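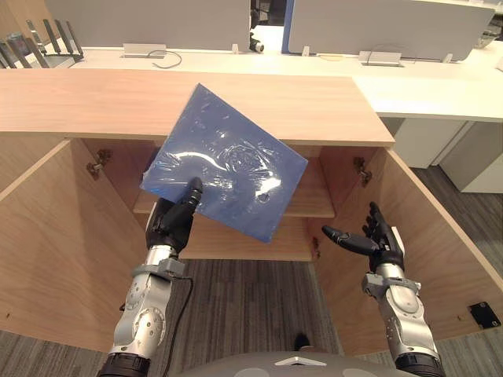
Pemport to stop taking plastic film at the curb

Pemport households will have to find somewhere else to put their plastic wrap from November, when Altero, the company that empties the town's recycling carts, stops accepting bags, bubble wrap and anything else that crinkles.

The change was announced on Tuesday in a letter to every address in town. The letters came in envelopes with plastic windows, and residents were quick to call Town Hall about it. The windows are fine, the town says. Leave them in.

Film has technically been allowed in Pemport carts for seven years, under a clause that was meant to last one. The idea was that people would put their bags and wrappers inside one larger bag, tie it and set it on top. A few streets did this. Most treated the clause as permission to toss in whatever they had peeled off a mattress, and the results wound themselves around the shafts of the sorting line on Buschmann Road, which then had to be shut down so that someone could climb in with a knife.

According to Altero, the line stopped 31 times last month for film alone. It also stopped once for a garden hose and once for a wedding dress, but the company regards those as one-offs.

"We like film. Film is recyclable," said Chrysoula Tzanetos, who runs the town's solid waste office. "It just can't be recycled by us, in that building, with those machines, if it comes in that truck."

Asked what that left, she said it left the drop-off bins.

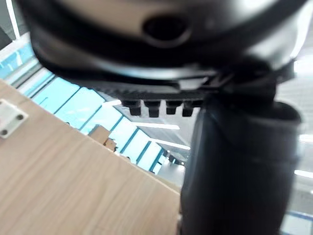 Where the bins are

There will be four of them. Two are going in at the transfer station, which is open on Saturday mornings and on one weekday afternoon that changes with the season. The third will be in the lobby of the Rulter supermarket, next to the machine that turns coins into slightly fewer coins. The fourth is promised for the north end of town, where the site has yet to be picked and both of the likely neighbors have already written in to suggest the other.

The bins will take grocery bags, bread bags, dry cleaning covers, stretch wrap and the clear overwrap from paper towels and cases of water. Everything has to be clean, dry and free of receipts. They will not take chip bags, frozen food bags, salad bags, candy wrappers or the netting from oranges, and a poster with all of this on it will be fixed to the side of each bin. The poster is laminated.

Bubble wrap is allowed if it has been popped. Town Hall had left this out of the letter and added it to the website on the same afternoon, after a number of people asked and at least one offered to help.

Film that turns up in a cart after the change will earn the owner a tag on the handle. A second tag within 14 days means the cart stays full until the next pickup. There are no fines, though the town's rules would allow them, and Tzanetos said she had no plans to go looking through anyone's trash. The drivers already have a good idea who it is.

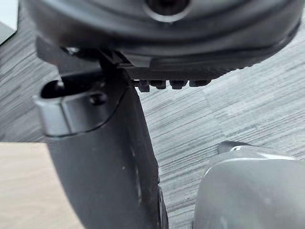
The sorting hall itself is not getting any new equipment. Altero looked at adding a film screen two years ago and concluded that the building would have to be made taller first. The landlord was asked and did not care for the idea.

Savings from the change are expected to be modest. The town's contract gives back a small sum for every hour the line keeps running, and the budget office has penciled in enough to cover the bins, the posters and the postage on the letter. If things go very well there may be a little left over for the north end bin, wherever it goes.

Not everyone is waiting for November. The manager at Rulter said customers had begun leaving bags in the lobby the morning after the letter arrived, in a neat pile on the spot where the bin is going to stand. The store has put a cardboard box there for now – and taped a note to it asking people not to put cardboard in it.

Residents with questions can call the solid waste office on weekdays before 4 p.m. Replacement copies of the letter are available at the front desk of Town Hall.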